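Perception and Planning Software Engineer, Dulero
Posted 24/01/2025

We write the software that lets two-armed robots handle shop food: picking it, placing it, packing it and putting it back where it belongs. There are 12 of us at the moment and we'd love to find one more person who gets excited when an arm moves the way the planner said it would.

You'd join the perception and planning group, led by Bríd Mac an tSaoi. Half of your time would go on seeing things properly (clear film, shiny foil and see-through stands are a joy and a menace for depth cameras!) and the other half on turning what we see into grasps and paths for both arms.

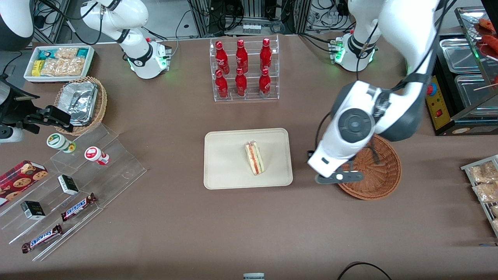 We work mostly in C++ and Python, and everybody gets time on the real arms as well as in simulation. Our replay tool, Hitness, lets you step back through a run and see what the planner believed at each moment. It's great, but it's slow on long runs, and speeding it up would probably be your first project.

You'll need:
Good C++ or Python, and a willingness to read the other
At least 2 years' work on motion planning, robot vision or control
Patience with calibration

Experience of two-arm planning would be lovely, but we can teach it.

The post is permanent and full time, with 4 days a week in the lab. Interviews are in February and include a paid afternoon with the team, working on a real bug.

To apply, send a CV and a few lines on something you've built (broken projects welcome) to Bríd, marked "Planning post".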